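I poured Evander Guthrie the cheap stuff on purpose. I want that on the record.

He'd been going on all through dinner about the Falludstead red he had in May, how you could taste the hillside, how anything under eighty bucks was basically salad dressing. Kenneth Dalgleish kept nodding, but Kenneth nods at everybody. So I went into the kitchen and filled the good decanter with two bottles of Zandthorpe, which I get at the gas station for $8 each (and I like it!).

"It's a Brurker," I said when I came back. "My uncle left it to me." I don't even have an uncle. 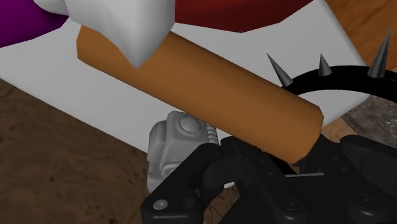 Evander stuck his nose in the glass and stayed there so long I thought he'd fallen asleep. "Oh," he said. "Oh, that's leather. That's old leather and plums." Kenneth said he got plums too.

I should have told them right then. But Evander looked so happy -- he had his eyes shut and everything -- and he started telling us about his dad, who used to let him smell the corks when he was 5. I'd known the man all these years and never heard a word about his dad. So I topped him up.

He asked if there was any more of it. I said one more bottle, maybe, and went to find my car keys.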